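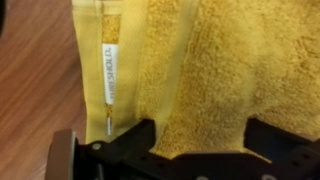

Planning for a folding arm in the laundry room: tips before you spend

Towels are where most people want to start, and I understand why. They come out of the dryer in heaps, they are all more or less the same shape, and folding them is the chore that waits until Sunday night in our house. If you have been saving up for a small tabletop arm to take that off your hands, pour yourself some coffee and read through these first. I have made most of the mistakes already, and a couple of them twice.

Write down your laundry before you look at a single arm

Keep a tally for a full month. Mine came to 73 towels, counting bath, hand and kitchen, and I would have guessed half that. A month takes in the week with company and the week when everyone has a cold. Put the sizes down too, because a bath sheet needs far more reach than a hand towel, and reach is what you pay for.

Budget for the whole setup

The arm is the number on the page, and it is so easy to stop there. My own spreadsheet came to 3227 dollars by the time I was done, and a good slice of that was never on the arm's product page at all. Leave yourself lines for:

The gripper, if it is sold separately (the Kilura arm I settled on came without one)
A wrist camera and its cable, plus a longer cable when the first one turns out short
Clamps or a mounting plate for your table
Spare finger pads
A power strip with its own switch, somewhere you can reach without leaning over the arm
Shipping both ways, in case you send it back

I keep a little extra on top for whatever I forgot. There is always something, bless it.

Think about fingers and fabric together

Plain hard fingers are fine for boxes and blocks. Terry cloth is another matter - the loops squash down and spring back, and a finger can press into the pile without getting hold of the edge. Flat-woven bands along a hem are thinner and smoother than the rest of the towel, so try your gripper on both. I bought 3 sets of pads in the end. The softest ones, from Vestton, were my favorite on thick towels and not much good on dish towels, where the plain ones did better. Buy one set, live with it for a while, and only then order more.

Ask how far the fingers open and how thin a thing they can close on. A seller who can't tell you either one probably hasn't tried it on cloth.

Pick your table before you pick your arm

A nice wooden table with a bit of shine is pleasant to look at, and a towel will slide around on it like a puppy on a kitchen floor. You don't need to buy another table. A thin rubbery shelf liner under the work area costs next to nothing, and you can roll it up when you want the table back for supper. Lay your largest towel out flat and measure it, then add a hand's width all the way around. That is your real work area, and it may rule out the smaller arms straight away.

Put felt or scrap cloth under any clamp. Finish dents easily, and I have two little half-moons in mine to prove it.

Choose colors the camera can find

If the arm works by camera, give it an easy job at the start. A yellow towel on a brown table has an edge that is simple to pick out, where a tan towel on the same wood is much harder. I would not go out and replace all your linens over it! Just do your first trials with the brightest ones in the closet and save the beige ones for later on. A cheap lamp on each side helps more than I expected, and I would put those in the budget ahead of a fancier camera.

Mind the labels and loose threads

Sewn-in labels stick up, loops hang off corners, and old hems have threads that love to wrap around things. Snip the loose threads before a towel goes anywhere near the arm. I leave the labels on, but I turn them so they aren't right where the fingers need to go. Wipe the fingers down once a week and check around the screws for lint while you are there. A dry paintbrush does this very well.

Renting, borrowing, buying used

Hoshino had a rental plan when I was shopping, and 3 months of it cost me less than the restocking fee would have on an arm I didn't like. I'd do that again in a heartbeat. With a used arm, ask for a video of it running for ten minutes straight, ask which cables are included, and check that you can still get pads to fit. I passed on a very handsome Zurolitz for that last reason and I still think about it now and then.

When to buy

I had my best luck waiting until after December, when the returned ones come back on sale with the box a bit battered and everything inside just fine. Have your measurements on a slip of paper in your wallet by then. Mine is still in there, behind the library card.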